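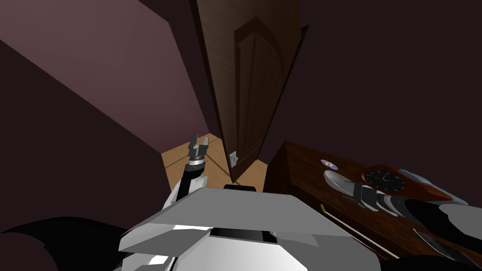
1. What we tested

Thread on the door and clutter runs we finished in September. Everything is in simulation. Anisa Santoso built the rooms and I ran the policies. The method is called Plellex and the short paper is with our group lead, Herman Krishnan, for a last read.

The question was narrow. When a mobile robot has a camera on its body and another at the wrist, how much should the policy trust each one as the gripper gets close to something?

Most setups feed both views in at all times and let training sort it out. We wanted to see what happens if you set the weighting by hand from the distance to the nearest surface, with nothing learned.

2. The rooms

Every room has a door, at least one piece of furniture with things on top, and something overhead. Room layouts, wall colors and objects get shuffled. The dresser room has a door with an arched panel, plus a disc, a clock on a tray and a row of dishes. The dishes are the hard part. They overlap and they reflect, and the depth estimate on the rims is poor.

We used 21 rooms and ran 600 episodes per policy. Half of those, 300, started with the arm already raised, which we added after Herman pointed out that all our early starts were too easy.

3. The baseline

The baseline is the same network with both views on all the time. Same training data, same number of steps. We did not tune ours more than we tuned the baseline. Anisa kept the settings in one shared file so I couldn't quietly change one side.

4. What went wrong first

Our first version switched hard from body view to wrist view at a fixed distance. It was bad. The arm would stop at the switch point, back up, cross the line again and get stuck there. I lost most of a week thinking it was a controller bug.

Replacing the switch with a slow blend fixed the stalling. The blend has two settings, where it starts and where it ends.

5. Wrist view under a shelf

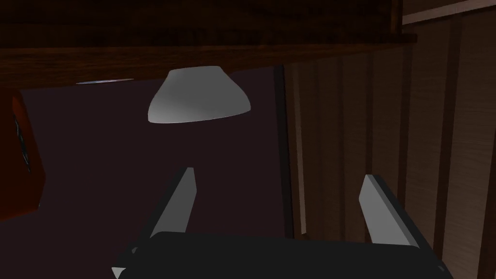
Close to a target the body camera often sees mostly the robot's own arm, so the wrist view should win. The trouble is dim places. Under a dark shelf or cabinet there is very little texture for the network to hold on to, and a plain wall behind the target gives it even less. A pale object like a lamp shade is fine. A brown object against brown paneling is where we lose episodes.

We tried brightening the wrist image before it goes in. It helped on the dark rooms and hurt on the bright ones, so it's off in the final numbers and listed in the appendix.

6. Result

The blended version beat the baseline on reaching without contact, and most of the gain came from the raised-arm starts. On door handles the two were even. On the dishes both were poor and I would not claim a difference.

7. What we don't know

Whether any of this holds on hardware. Simulated shadows are cleaner than real ones and our camera noise model is simple. We also set the blend distances by hand, and I'd expect a different arm to need different ones.

Anisa is cleaning up the room files now. I'll add the link to this thread when they're posted, along with the failed runs from the hard switch, in case someone else is stuck on the same stalling problem.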